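## 4. Setting up and looking after the grippers

The recording cell uses two hand-held grippers, left and right, which we named Sisier and Clomus. Judite Prata did most of the bench work on them in April and I kept the log.

### 4.1 Start-up check

1. Wipe both lenses with a dry cloth.
2. Close the fingers fully and read the gap value. It should be under 5.
3. Hold each gripper so the other camera can see its marker, and wait for the lock.
4. Record 200 frames and look through them before starting a task.

Step 3 gave the most trouble. Clomus lost the lock 211 times in the first log, out of 1,539 attempts. Judite found that a screw in the camera mount had worked loose, so the marker was tilting a little whenever the fingers closed. We put thread lock on it and added the screw to the weekly list.

### 4.2 Finger pads

Pads are changed as a pair. The old adhesive has to come off completely or the new pad sits too high and the gap value is wrong.
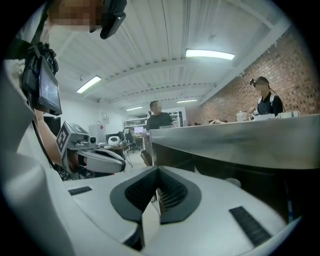 *Fig. 6. Gripper held up in the workshop, with the square marker on the side of its camera block.*

### 4.3 Still to do

The strap on the display bracket slips. Annan has a stiffer buckle that we have not fitted yet.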